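A automação da limpeza de quartos e o trabalho que permanece

A discussão sobre robôs na hotelaria costuma ser conduzida em termos de postos suprimidos. A experiência da rede Lukar, que desde maio mantém equipamentos de recolha de resíduos no hotel de Acuña, com 400 quartos, recomenda uma análise mais atenta às tarefas e menos às manchetes.

O trabalho de governança é composto por atos de peso muito desigual. Trocar roupa de cama exige força; inspecionar um banheiro exige critério; apanhar do chão o que o hóspede deixou exige, sobretudo, que alguém se curve dezenas de vezes por turno. É essa última parcela que a direção decidiu transferir às máquinas. Zulema Salinas, chefe de governança, sustenta que as queixas lombares pesavam mais sobre a equipe do que qualquer outra questão, salvo a salarial. Não há motivo para duvidar dela.

O ganho, contudo, não se distribui sozinho. Após a introdução dos robôs, a meta diária passou a 14 quartos por camareira, dois a mais que a anterior. Se o tempo poupado retorna integralmente à empresa sob a forma de quartos adicionais, o alívio físico prometido fica, no mínimo, reduzido.
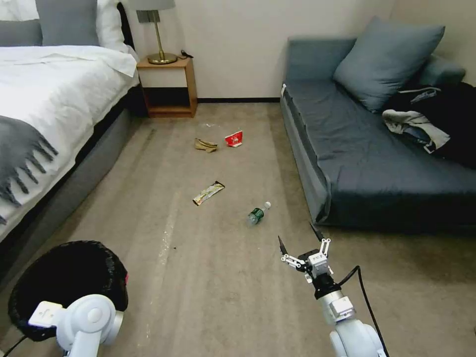 A questão do discernimento merece igual cuidado. Recolher uma embalagem vazia é tarefa simples; decidir o que é lixo, nem sempre. Uma embalagem de barra no carpete dispensa consulta, mas uma garrafa de água com a tampa posta pode ainda ser de alguém, e as roupas amontoadas no sofá certamente não se destinam ao saco preto da lixeira. Quem responde pelo erro? Ignacio Schumacher, gerente de operações, atribui a decisão final à camareira do andar. Convém então que essa responsabilidade conste da descrição do cargo e seja remunerada como tal.

Recomenda-se que a rede reveja a meta antes de estender o sistema às demais unidades e que submeta a nova distribuição de tarefas às equipes, em horário de trabalho.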